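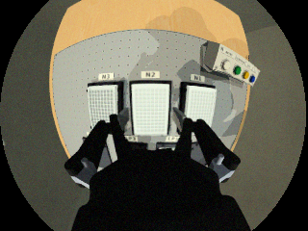
Anas Khasawneh wanted to know, the first time I gave a version of this talk, why we spend so much effort on shadows when the arm has perfectly good joint sensors and knows where it is. I'd like to begin with his question, so please read it out to the room before anything else, and then wait a second, since I tend to rush this part.

The short answer for the audience: the arm knows where the arm is. It doesn't know which rack it is looking at. For that it has the wrist view and very little else, and in the wrist view N1, N2 and N3 are three white grids in black frames that look an awful lot alike. The printed label is what tells them apart. Now put a shadow over one label and leave the next one clear, as on the slide, where N1 is grayer than its neighbors, and you have our whole problem in one place.

(Pause. Let people find the labels for themselves. If the room is deep, read them out loud for the back rows.)

Say a few words about Osano, our simulated bench, for anyone who missed the morning session. It is rendered by Trimia, and the policy we train in it is called Qaisi. Everything I report today was run inside the simulator. Say this early and say it plainly, because last February I left it until the end and spent my entire question time on it, and I deserved that.

The method. I'm fond of this bit, so watch the clock. We take one start position and render it many times over. The arm, the racks and the control box all stay put, and only the light moves. Each set of renders is what we call a light family, and we made 7 of them. Then we ask Qaisi to go to a named rack, and we log which rack it heads for, and nothing more. We don't score the grasp. We did score grasps in the beginning, and it made a terrible muddle of things, because a run could fail at the grasp for reasons that had nothing to do with choosing the right rack, and we would sit there arguing over which kind of failure it was.

(If someone asks about grasping, say that it's a separate study and that I'm happy to talk over coffee. I really am!)

Results, first part. Under flat, even light, over 90 start positions, Qaisi went to the correct rack 88 times. We were very pleased with ourselves for an afternoon. Then we turned on the light families, and it got noticeably worse, and the pattern was an odd one. It did not wander off at random. When the label it wanted was in shade, it went for whichever neighboring label was brightest. I'd like to stay on this for a moment, because the fix follows from it.

The fix. We trained again with the light families mixed in, and we added one small extra term, which asks the policy to give the same rack choice for two renders that differ only in their light. That is really all it is. You could write it on the back of an envelope, and we more or less did. With that term in, we ran the same start positions under shadow and had 3 wrong choices.

Please don't oversell this. I know the temptation, and the slide after this one looks wonderful. The test shadows came from the same families as the training shadows, with fresh settings, so we can't say much about a kind of shadow the policy has never met. We also tried dropping the extra term and keeping the mixed light, and that got us part of the way, which makes me think the variety in the light is doing a good share of the work. I would rather hear that from myself than from the third row.

A word on the gripper, which always comes up. From the wrist it takes up a lot of the lower view, and it can hide a label or half of one. We left it in. Darer, our older setup, masked the gripper out, and policies trained on it did poorly as soon as the mask was off. Qaisi has to live with partly covered labels from the first day of training.

Thank the rendering team here - by name, from the card in the folder - and then put the rack slide back up for questions and leave it there.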